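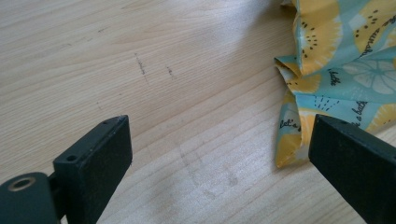

Drawstring bags for bulk rice, worth it?

plestberg_pantry
The bulk store in Kulilville stopped giving out paper sacks in December. I buy rice, lentils and flour there. Do cloth bags hold up, or should I stick with jars?

Ánh Phan
I've used cotton ones for 2 years. Rice and beans are fine. Flour leaks through the weave and gets all over the car.

goltau80
Jars. The store will weigh them empty for you if you ask at the register. Cloth picks up smells — mine tasted like coffee for weeks.

Ánh Phan
Then wash them. I do 4 at a time, inside out, and hang them up.

goltau80
I don't want more laundry. A jar goes in the dishwasher.

miller_116
Jars are heavy if you walk to the store. I take bags there and pour everything into jars at home. For flour I use a pillowcase with a tight weave.

plestberg_pantry
I do walk, so that helps. What about the cord? The one I tried wouldn't stay shut.

Ánh Phan
Wrap it twice around the neck and tie it. A thin cord holds a knot fine. 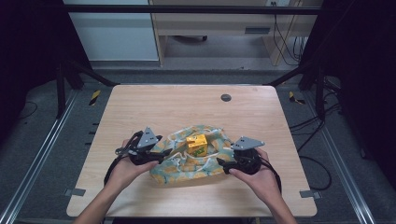 Patterned bag with the thin white drawstring

miller_116
Check the seams too. Double stitching along the bottom is what you want for beans.

goltau80
Still jars for me. Quách on Main has the wide-mouth ones if you change your mind.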